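Start | Über uns | Aktuelles | Presse | Mitmachen | Kontakt

Pressemitteilung

Wuridholm bekommt wieder einen Dorfladen - Eröffnung im März

Genossenschaft übernimmt die Räume des früheren Boychuk-Markts und lädt alle Nachbarinnen und Nachbarn herzlich ein

Wuridholm. Wer in den vergangenen Jahren in Wuridholm ein Päckchen Hefe brauchte, der musste sich ins Auto setzen oder auf den Bus nach Drornwood warten, und wer je an einem nassen Novembernachmittag an dieser Haltestelle gestanden hat, der weiß, dass man sich den Hefezopf dann doch lieber noch einmal überlegt. Umso größer ist die Freude, dass wir heute mitteilen dürfen: Im März öffnet der neue Dorfladen seine Türen, und zwar genau dort, wo viele von uns schon als Kinder mit ein paar Münzen in der Faust an der Kasse standen.

Getragen wird der Laden von der Genossenschaft Adau, der inzwischen 162 Mitglieder angehören. Ein Anteil kostet 50 Euro, und wir freuen uns sehr, dass vom Schulkind bis zur Urgroßmutter alle Altersgruppen vertreten sind. Der Verkaufsraum liegt in der ehemaligen Filiale der Familie Boychuk, die das Haus über zwei Generationen geführt und uns die Räume zu einer sehr freundlichen Miete überlassen hat. Dafür möchten wir uns an dieser Stelle noch einmal von Herzen bedanken - auch für die alte Türglocke, die selbstverständlich hängen bleibt!

Geleitet wird der Laden von Haris Begović, der gelernter Einzelhandelskaufmann ist und zuletzt sieben Jahre lang einen Markt in Drornwood geführt hat. Er wohnt mit seiner Familie seit dem Sommer im Ort und hat in den letzten Monaten so viele Küchentische besucht, dass er vermutlich jeden Kaffee zwischen Mühlgasse und Sportplatz kennt. »Ich habe überall dieselbe Frage gestellt: Was fehlt Ihnen am meisten?«, erzählt Begović. »Ganz oben standen frisches Brot und gutes Gemüse, gleich danach kam der Wunsch nach einem Platz, an dem man sich einfach mal hinsetzen kann, ohne dass einer auf die Uhr schaut.«
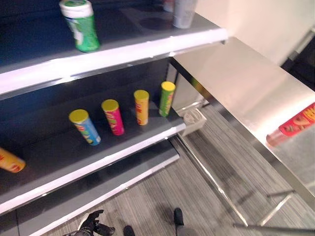 Aus diesen Gesprächen ist das Sortiment entstanden, das zum Start 720 Artikel umfassen wird. Brot und Brötchen kommen jeden Morgen aus der Backstube in Drornwood, Eier, Kartoffeln und Äpfel von Höfen aus der näheren Umgebung, und beim Honig haben wir es sogar ganz besonders kurz, denn die Bienen fliegen hinter der Kirche. Dazu gibt es alles, was man im Alltag eben braucht, von der Zahnpasta über Knabbereien bis zur Glückwunschkarte. Wer etwas vermisst, schreibt es in das Wunschbuch neben der Kasse, und Herr Begović schaut dann, was sich machen lässt.

Eine kleine Kaffeeecke wird es ebenfalls geben, mit Filterkaffee, Tee und an zwei Vormittagen in der Woche auch mit selbst gebackenem Kuchen. Die Rezepte stammen aus dem Dorf, und wir nehmen weitere gern entgegen (bitte leserlich, beim letzten Mal haben wir lange gerätselt, ob es nun drei oder acht Eier sein sollten). Für alle, die nicht mehr gut zu Fuß sind, richten wir außerdem einen Bringdienst ein: Bestellungen, die bis 10 Uhr telefonisch eingehen, werden noch am selben Nachmittag nach Hause gebracht.

»Ein Laden ist für einen Ort wie unseren viel mehr als eine Einkaufsmöglichkeit«, sagt Dwight Bélanger, Vorstand der Genossenschaft. »Man trifft sich, man hört, wie es der Nachbarin nach der Operation geht, und man nimmt für den Nachbarn die Zeitung mit. Das hat uns gefehlt, mir jedenfalls sehr.« Bélanger erinnert auch daran, dass der Laden auf Dauer nur bestehen kann, wenn möglichst viele Haushalte wenigstens einen Teil ihres Wocheneinkaufs dort erledigen.

Am Eröffnungstag geht es um 9 Uhr mit einer kurzen Begrüßung los, anschließend spielt die Bläsergruppe, und die Kinder der Grundschule zeigen im Nebenraum ihre Bilder zum Thema »Mein Einkaufszettel«. Die ersten 1000 Stoffbeutel mit dem neuen Ladenlogo verschenken wir, solange der Vorrat reicht. Parkplätze sind am Feuerwehrhaus ausgeschildert, schöner ist es aber natürlich zu Fuß oder mit dem Rad.

Geöffnet ist danach werktags von 7 bis 18 Uhr, samstags bis 13 Uhr. Anteile können weiterhin gezeichnet werden, die Formulare liegen im Laden und im Gemeindebüro aus. Medienvertreter sind zur Eröffnung herzlich willkommen und werden gebeten, sich vorab kurz bei Dwight Bélanger anzumelden.

Teilen (7) | Kommentare (0) | Drucken

© Genossenschaft Adau, Wuridholm | Kontakt | Impressum | Datenschutz | Nach oben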